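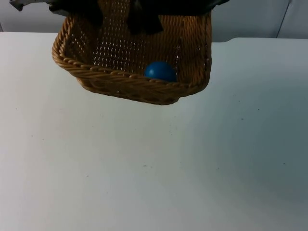
One reviewer of the March draft objected that a carry should count as a pass whenever the object is still in the container at set-down, and that asking for more only punishes slower labs. We do not agree. Of the 524 carries scored under the Kimaro rules, many were marked as passes on the final state alone, and the rules say nothing of how far a container may tilt on the way.

Figure 6. Carry task: blue ball in a woven basket, held from above by the gripper. The basket is tilted and the ball is near the front rim.

A pose like the one in Figure 6 is legal under both Kimaro and Gollavis. Whether it should be is another matter. Gollavis does set a tilt limit, but it is checked by the operator's eye, and we doubt two operators would agree on it. Until a limit is written in degrees and logged for each carry, we would treat pass rates from either rule set with caution, our own included.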